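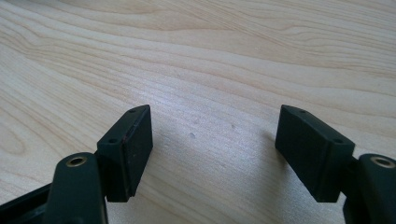 Open wide over a bare tabletop: two fingers, two flat pads, and nothing yet to pick up.

My grandmother could clear a supper table in the time it took the rest of us to argue over who should do it, and I thought of her often during the afternoon I spent at Vekent, where a small team has been trying since March to teach a machine to do the same.

Leidy Ticona, who runs the kitchen trials, made me coffee first and then let me watch (I'd have happily stayed until dark). Cups go well now, she told me. Plates go well if they're not stacked. A damp dishcloth is another matter — it slumps, it folds under itself, it sticks to the wood — and of 21 tries that week, the machine had managed 9.

"People ask me when it'll do their laundry," she said. "I tell them I still do mine."

Over at Zadgate, where the chore is sorting hinges into bins, Cledwyn Pugh is a little sunnier. His hinges are all alike, and they stay where you put them, which is more than anyone can say for a teaspoon in a house with children. Even so, he keeps two people on the line for the pieces that land crooked, and he has no plans to move either of them.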